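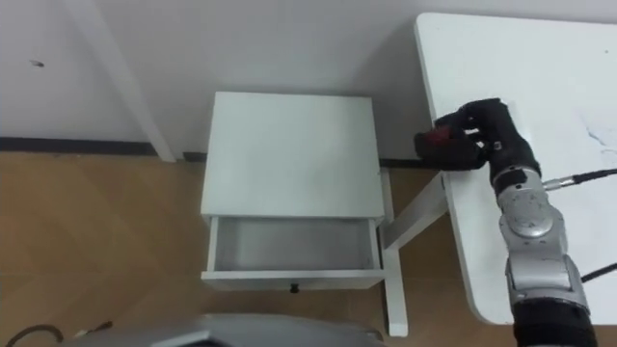
Two-armed robot learns household jobs from a handful of demonstrations

Eltum, July 16, 2018 - Researchers at the Gresine robotics laboratory have published a new method that lets a two-armed robot pick up everyday household jobs after seeing each one just seven times. In tests on furniture of the kind found in any bedroom, the robot finished 76 per cent of its attempts, using a training method called Zorkska.

The job chosen for the main trial sounds simple enough: pull open the drawer of a bedside table, pick up a small object from a larger table next to it, put the object in the drawer and push the drawer shut. For a robot it is a real test. One arm has to work low down, close to the floor, while the other reaches across a tabletop at a different height, and the two must stay out of each other's way the whole time (anyone who has tried to cook in a small kitchen with somebody else will know the feeling!).

Most earlier systems treat a job like this as one long movement and need a great many examples before they get it right. Zorkska splits each demonstration at the moments when a hand makes or breaks contact with something - a knob, a drawer front, an object on the table. The robot then learns the short pieces separately, along with a rule for when to move from one to the next. If a piece fails, it goes back and tries that piece again without starting the job from scratch.

"We were delighted by how often it recovered," the team said. "In one run the fingers slipped off the drawer knob twice. It backed away, lined up again and carried on. We had never shown it how to do that, and there was quite a cheer in the lab."

The team ran 200 attempts in all, moving the bedside table between runs and changing its angle by up to 30 degrees. The robot was given no map of the room and no measurements of the furniture. It worked from its camera views and from the position of its own joints.

When the same robot was trained on the same demonstrations without splitting them up, it did far less well. It usually managed to open the drawer, but often let go of the object too early or missed the opening when the bedside table had been turned. Closing the drawer proved the easiest step for both versions.

There is plenty left to do. The present method copes badly with drawers that stick, and it has only been tried with small, rigid objects that fit easily inside the hand. Soft things such as socks and cloths are next on the list, followed by cupboards with hinged doors. The team would also like the robot to work faster, as a full run still takes several minutes.

The work was carried out with support from the Carhuamaca Fund for Assistive Technology, which backs research into help for people who find bending and reaching difficult. The laboratory will share its demonstration recordings and training code in August, free for other research groups to use, together with a parts list and floor plan for anyone who wants to repeat the trial.

Notes for editors

The full paper and a short film of the trial are available on request from the Gresine press office in Eltum. Visits to the laboratory can be arranged for journalists and school groups.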